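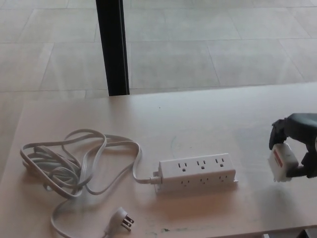

I got interested in standby power because of my own electric bill, and Jamshid Safavi will tell you I haven't shut up about it since. For this study we asked 727 households in Dundgate to let us log what their gadgets draw when everyone thinks they're off. Most of the homes had at least one white power strip like the one lying on the pale wooden table, and people were oddly fond of them (one family had named theirs!). We logged each home for 11 nights in August, midnight to dawn, and ended up with 2,325 usable traces after tossing the ones where a meter lost its clock.

I expected the TVs to be the big offenders. Nope. In the Harkel neighborhood it was old printers and cable boxes, and a single strip could idle at up to 7 watts all night long. We come back to the cable boxes in Section 5, where Ardalan Ranjbar's model does a much better job with them than my first try did.
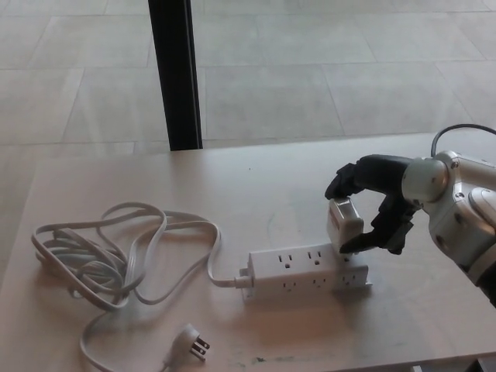 Figure 2. A small white plug adapter held above the upper right outlets of a power strip.

Adapters gave us a headache, I'll admit. People stack them, swap them and forget them, so we counted whatever was plugged into one as a single load and flagged it in the Coltis data table.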